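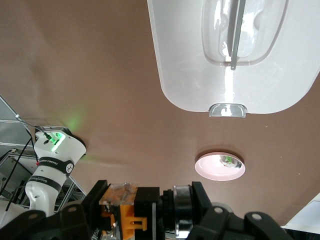 The Case for Quieter, Dimmer Public Libraries

Submission to the opinion pages by Aníbal Sotelo, on behalf of the Plirken Library Users' Association

Public libraries in this region have spent a decade becoming brighter and louder. The Association supports much of what has accompanied that change, including longer hours, homework programs and the welcome disappearance of overdue fines. It does not support the assumption that every square metre of a library must be lit and furnished as though it were a shopping centre concourse.

The draft refurbishment plan for the Nakmont branch illustrates the problem. It provides 210 seats, of which 129 are in open areas beside the café, the children's collection or the main entrance. The remainder are described as "flexible". In the Association's experience, flexible seating is moved to wherever the next event is held, and a reader who arrives at four in the afternoon hoping to finish a chapter must do so beside a stack of folding tables.

Lighting deserves the same scrutiny. The plan specifies a uniform 600 lux across the public floor. That level may suit a person inspecting fine print, but it is tiring over several hours, and it is unkind to patrons who live with migraine or sensory sensitivities. Overhead lighting is usually chosen by people looking at a drawing of the ceiling. The people beneath it would be better served by a moderate general level and a lamp at each desk that they can switch on for themselves.

It has been put to the Association that quiet rooms are a relic, and that younger patrons do not want them. The Huamán branch suggests otherwise. Its small reading room, retained after objections from residents, is regularly full during the school and university examination periods, and most of those using it are under 25. Students in shared houses have few other places to go. The same is true of shift workers, of parents completing a course at night, and of anyone whose home is crowded or cold.

The Association acknowledges that a closed door costs money. Staff must be able to see into the room, ventilation must be extended and some floor area is lost to the corridor. These are ordinary matters of design, and the architects at Skuleck have already shown in their first concept, since withdrawn, that a glazed room on the northern side could be accommodated without reducing the collection.

Council received 2556 responses to its survey on the branch. The questionnaire asked about coffee, parking, colour schemes and meeting space. It contained no question on noise and none on light. A favourable result on the matters that were raised should not be read as consent on those that were left out.

The Association therefore asks that the plan be amended before it returns to council in September, with an enclosed reading room and separately controlled lighting written into the brief. Written comments may be left at the enquiries desk of any branch.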